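**Water and feed room – notes from the Luvar visit**

Quick write-up this month as I've got a TB test to get ready for and the crush needs a weld. Sorry to those who asked for more on the silage side, it'll have to wait.

Those who made it to Luvar in February will remember the mud. For everyone else: Octavio Bravo runs sucklers there, mostly Angus cross, cows inside from when the ground goes until when it comes back, which last year was a long time. He'd had a bad winter with the weaned calves. Not dying, not properly ill, just not doing. Rough coats, slow to the trough, gains well down on what he'd expect off the same silage and the same blend. Vet had been. Bloods fine, worm counts fine, pneumonia vaccine done on time. Ventilation looked at with smoke, drew up through the ridge nicely enough.

It was water.

I know. We've all got water. You turn the tap and it's there. But when did you last time how fast your troughs fill? I hadn't, not once in all the years I've had the place, and I'd guess most of the group are the same.

**What he found**

The weaned calf shed at Luvar is at the far end of the line. Supply comes in at the road, goes past the house, past the old dairy, does the cow shed, then carries on to the calves. 312 metres of pipe from the meter to the last trough, he's walked it with a wheel. Some of it is good blue pipe put in when the cow shed went up. Some of it is old black stuff of no known age and there's a length under the yard that is galvanised and was probably put in by his grandfather.

At night, fine. In the morning when the cows had been fed and all went for a drink together, the last trough was getting hardly anything. He stood there with a bucket and the watch on his phone at 8 in the morning and got a dribble. Went back after dinner and it was twice as quick. So a calf that came off its feed wanting a drink found an inch in the bottom, and the bigger ones had that. Smaller ones hung back, and then didn't go back to the feed either. Dry mouth, dry ration, no appetite.

Point he made which I thought was a good one: the trough was always full when he looked at it. He bedded up in the afternoon, glanced over, full to the ball. Never saw it empty as he was always on the loader at the other end when it was.

**What he did**

In order, near as I could write it down with cold hands:

- Took the ball valves off and cleaned them. One had a bit of limescale the size of a pea sat in the jet. Cost nothing, took him before breakfast.
- Found a stop tap only half open by the old dairy. It'd been like that for years, from a leak that had since been mended. Opened it. Better again.
- Put a bigger trough in the calf shed, so there's a reserve in it when they all come at once. The one he picked is a Peng, which is long and shallow. He'd have liked it a bit deeper.
- Replaced the galvanised length. This was the dear bit. Had to break out concrete. Dultorska did the digging and he did the pipe himself.

He reckons, and he was straight about it being a guess, that the first two jobs got him most of the way there. If he'd started with the digger he'd have put it all down to the digger.

Calves picked up. Not overnight. He weighed a batch of 24 before and again after and was pleased with the difference, though he said himself they'd have been a bit older and the weather turned kinder, so take it how you like. What he was surer of was the behaviour. Less pushing at the trough and they were back at the feed quicker.

**Questions that came up in the yard**

*How much should they be drinking?* Depends on the ration. Calves on wet silage get a fair bit from that, calves on hay and nuts will want a lot more. Best advice on the day was don't get hung up on the daily total, think about the busy spell. If half the pen want a drink inside an hour, can your pipe plus whats in the trough keep up? If not then it doesn't matter that it catches up by midnight.

*Trough space?* There was a bit of an argument on this. Some said one trough per pen is plenty. Octavio wants two drinking places in any pen, however small, so a boss animal can't stand across it. I've come round to his way. I've got one heifer who'd stand guard over a puddle.

*Do you need to heat it?* No. Lag it. Pipe that comes up out of the floor wants lagging and then something over the lagging or they'll have it off by teatime. He's used old drain pipe slid over the top.

*Bowls?* Nobody keen for groups. Alright for a calving pen or a bull on his own.

*What about a header tank?* He looked at it and may still. Would smooth out the mornings. Needs a lid, a proper one, as starlings.

**Cleaning**

Now the bit where I felt guilty. He tips every trough in the calf shed twice a week. Not scoops, tips. Bung out, brush round, bung in. He showed us one he'd left on purpose and it was green on the sides with a layer of feed in the bottom gone sour. You put your nose to it and thought, well I wouldn't. Cattle have a better nose than we do.

Feed gets carried over on their mouths, there's no stopping it, but having the trough a few strides away from the feed barrier does help. Not so far that they can't be bothered. Not so near that they dunk.

He's been trying a Zitau brush, the stiff one on a long handle, so you're not leaning over the gate. I bought one. It's a brush. It does reach the corners.

One more on this. If you're adding anything through the water – minerals, or something off the vet – get the trough clean first and turn off any other supply to the pen. Two of us owned up to having a second trough running on the plain side the whole time. Money down the drain, that.

**Feed face**

Walked down the feed passage next. His barrier's at the right height for cows, wrong for calves, and he knows it. He's dropped the bottom board in the calf bays and hung the top rail 3 inches higher and there's been less rubbing on the necks since. Worth ten minutes with a tape measure in your own shed. Look for the bald patches, the cattle will show you which rail is wrong.

Concrete in the passage was the real talking point. It's gone rough where they lick and push, years of silage acid, stones showing through. Feed sits in the holes and heats. He scrapes it out by hand in the corners, and there are a lot of corners.
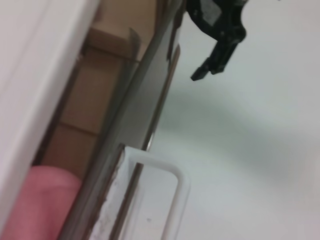

Smoothing off a rough feed passage is the job most of us keep putting off, and we spent longer on it than we'd planned. Options were a skim of new concrete, a resin coat, or tiles. Skim is cheapest and goes the same way as the old stuff in the end. Resin is what Octavio's leaning to, if he can get the floor dry enough in summer for it to take. Finish matters more than people think. What you're after is something as smooth and flat-faced as that dark grey length running slantwise there, glossy enough to throw the light back in pale streaks, so a tongue or a shovel slides straight over it. The dull black piece near the top, with its specks and scuffs and that hooked notched lower edge, is just the sort of shape that would hold silage if it was a corner of my barrier. Keep the floor where they *stand* grooved though, obviously. Only the bit they eat off wants to be slick. I did hear of a lad who had the whole lot done in one go and then had to have the stand roughened again.

If you go for resin get it carried up the wall a bit as well. Join between floor and wall is where it rots first. And ask how long before stock can be fed off it. Get the answer in writing.

**Costs**

I promised I'd put some numbers in and then I lost the back of the envelope. Octavio says ring him, he's got the bills in a folder and doesn't mind saying. What I did write down is that the pipe itself was the cheap part and the concrete was the dear part, breaking out and making good both. If you've any yard work planned at all, get a length of new pipe in the trench while its open, even if you don't join it up for years. Wish I'd done that when we did the collecting yard.

**Homework**

For anyone willing, before the next meeting:

1. Go to your furthest trough at the busiest time, not when it suits you.
2. Tie the ball valve up, empty a known amount out, let it go and time how long it takes to come back.
3. Do it again late evening.
4. Write down both. Bring them.

If the two are much different have a look at your stop taps before you spend anything. Check for a leak too while you're at it. Meter reading last thing at night and first thing in the morning – allow for what the stock have had, or shut the sheds off for an hour and watch the dial.

I've done mine. Bull pen was good, dry cows were passable and the trough in the bottom shed took that long to fill I went and had a cup of tea. There's about 8 of you who've said they'll do it, more the merrier, text me your times if you can't get to the meeting and I'll read them out without names.

Thanks to all at Luvar for the soup and for the lend of wellies. One pair of size nines came home with the wrong person, they're in my porch.

Next visit is still to be settled. We've one offer of a sheep place with a new handling pen and one of a beef finisher on straw. Let me know which. And will whoever has the group's weigh bars please bring them back, they're wanted for the heifers.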